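Grillow desk episodes: README and house rules

What's in the folders, and the rules we record by. Read the rules before you add anything.
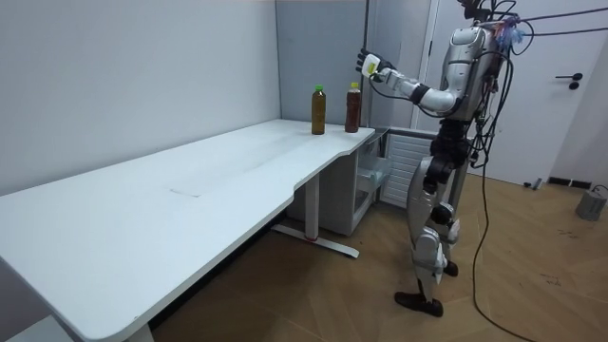 Jurgita Rebane
Data lead, Grillow

Hi! If you've landed here, you probably want either the bottle episodes or the rules we use to make them. I'll do both, data first (it's the short part).

The set has 1,985 episodes of a full-size humanoid reaching for, grasping and moving drink bottles on a desk. Of those, 331 are marked "stopped", meaning the person on the stop button ended them early. Please don't filter those out without looking at them first. I did that in December and my training run got much worse at letting go of things.

Folders are named by session, then by episode. Each episode has video from the fixed camera, joint positions, hand commands and a notes.txt. The notes are typed by whoever was running the session, so spelling varies a lot. Sum-yee Poon writes lovely long ones, mine are mostly "ok".

Now the rules. Hoi-yan Chien and I wrote the first version one Wednesday, and we've been patching it ever since.

1. Two people in the room, always. One runs the robot, one holds the stop and does nothing else – no phone, no laptop.

2. Caps on and tightened before the bottles go on the desk. Only what the episode needs goes on the desk with them.

3. Walk the cables before every session. If one crosses the floor, know where it goes and keep your feet away from it. Coming in through the door, look down first.

4. Nobody reaches over the desk while the arm is powered. If a bottle tips, let it tip! Stop, wait for the "safe" call, then go in.

5. Don't redo an episode because it looked clumsy. Save it and write down what you saw.

6. After 6 episodes, swap roles. We used to go longer and people's attention drifted (mine included).

7. Anything odd with the hand or wrist ends the session. Tell Pak-hei Tu before anybody powers up again.

Things I know are wrong: session names from the Jomside import use a different separator, and the loader skips them quietly. Quyên Nông has a fix on a branch. Until it's merged, run the rename script first. Timestamps in the older sessions are local time, newer ones are UTC.

If you want to change a rule, open an issue with "rules" in the title and say what happened that made you want it changed. Typos, just fix them.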